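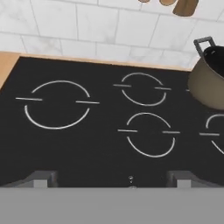 About Plukus

We teach robots by showing them. One person, one controller, one arm, one job at a time. No code from the person doing the showing, thats the whole point.

Started by Achilleas Tzanetos and Spyros Sotiropoulos, both ex-teachers, in a rented room on Pennington Road. First real customer in February, first proper desk a good while after.

What we do

Kitchen jobs mostly. Pots, knobs, drawers, cupboards. All in simulation first, so a beginner can drive the arm by remote control and bump into things without costing us a wrist. The hob kitchen is the one everybody learns on: black glass top, pot at the back right, wooden utensils on the rail behind. Simple enough to learn, fiddly enough to be useful.

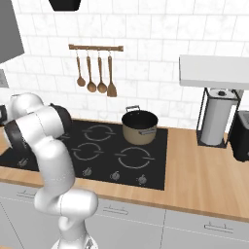
A new demonstrator does 60 goes at a job before we keep any. Then 200 kept ones per job, watched back by a second person. Slow, shaky or lucky ones get binned. Achilleas is strict about lucky ones. Spyros less so, they argue.

Our software is called Stetura. Records the hand, the arm and both views, then lets you trim the start and end. Still a bit ugly. New version on the way.

Who we work with

Surenero, who build the arms' training side, plus a few colleges. Course groups are 12 at most, becuase that's how many controllers we own.

Joining us

Always after patient people. Gamers do well, so do pastry cooks. No degree needed. Training is paid, part time is fine, school hours fine too.

Drop us a line through the contact page. Spyros answers most of them, usually at lunch.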